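Cuaderno de taller, mesa de conflicto y desplazamiento
2021-03-20

Sigo con el informe de Gurance sobre los retornos en el distrito de Skondine. Segunda lectura y me convence menos que la primera. Dicen 1759 familias desplazadas desde octubre, y en el anexo la tabla suma 1299. La diferencia no se explica en ninguna nota. Puede que mezclen registros de llegada con solicitudes de retorno, que no miden lo mismo. Le escribí a Prakash Murthy para pedirle la hoja original, sin respuesta de momento.

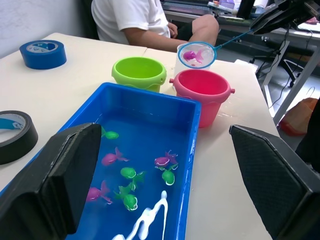 Lo del alto el fuego también me rechina. El informe habla de «retornos voluntarios» apoyándose en 12 entrevistas, todas hechas en el punto de registro y con personal de la administración local delante. En esas condiciones yo también diría que vuelvo por gusto. Como imagen de lo que es una población encerrada en el perímetro que le marcan otros, los peces de juguete en la bandeja azul, cada uno apuntando a un lado y todos dentro del mismo rectángulo, me sirven mejor que el mapa de Gurance, donde las flechas van todas hacia el norte con una seguridad que los datos no tienen.

Cosas que hay que separar antes de citar nada:
- quién llegó a Skondine y quién solo pasó por el registro
- quién firmó el formulario y quién entendió lo que firmaba (está en un solo idioma)
- retornos a la aldea de origen y retornos «a la zona», que en la tabla 2 van juntos

El resumen de D'Souza repite la cifra alta y añade que la situación «se estabiliza». ¿Según quién? La fuente que da es el propio informe de Gurance, o sea que tenemos una sola fuente contada dos veces. Quitar del borrador.
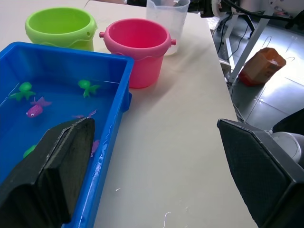
Tampoco me fío de la cronología. Si los puestos de control siguieron abiertos hasta final de mes, los primeros retornos caen antes del acuerdo y no después, y entonces el acuerdo no los causó. Skudo tiene un registro de carreteras que quizá permita comprobarlo, aunque su cobertura en el este es mala y en invierno peor.

Pendiente: hoja original, versión completa del formulario, registro de Skudo. Hasta entonces, en el texto va «varios cientos de familias» y ningún porcentaje. Prakash va a protestar.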